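Does a Big Bin Really Tidy Anything?

Grown-ups love a big bin. "Chuck it in the bin," they say, and the floor is clear and everyone is happy. But is that tidying? I'm not so sure. I think it might just be moving the mess somewhere with walls.

Think about what a bin does. It keeps things from rolling away, and it does that job well. Sloping walls help too -- a ball that lands on the slope rolls down to the bottom, where you can reach it. What a bin can't do is sort. A bin doesn't know a marker from a marble.

Lorraine Bickerstaff, who teaches at Gusisbridge, tested this with her class in October. They tipped 57 small things into one deep bin and asked Amber Yeoman to find a certain blue peg. It took her seven minutes. Then they put the same things into trays, and she had the peg almost right away. One test doesn't prove much, of course. Maybe Amber was just unlucky the first time.

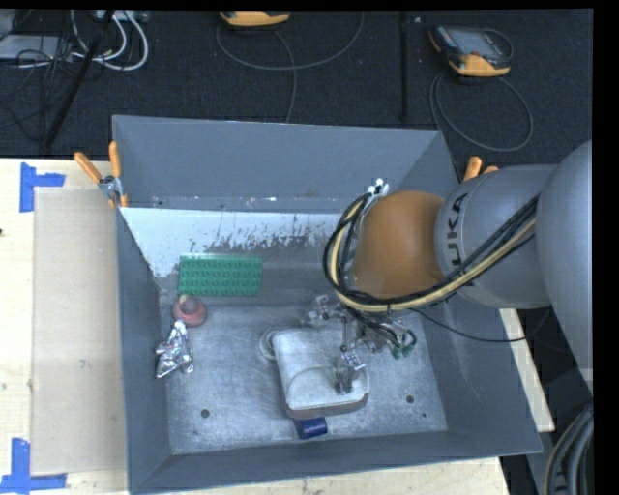
Why do small things get lost in a bin before big things do?

Small things slip through the gaps between big things and end up underneath. Shake a box of cereal and look where the crumbs go. The same thing happens to your beads, your erasers and the wheels off your toy truck.

Some people say the answer is a bigger bin, so everything can spread out. Try that one before you believe it. A bigger bin has more floor, but most families just keep adding stuff until it's full again. Danilo Agbayani wrote to tell us his toy bin holds about 700 pieces, and his favourite colour of brick is always at the bottom.

You can run your own test at home. Get two boxes and a pile of odds and ends. Put round things in one and flat things in the other, then ask somebody to find a coin. Try it again with everything mixed together, and write down both times. If the mixed box wins, send us your numbers.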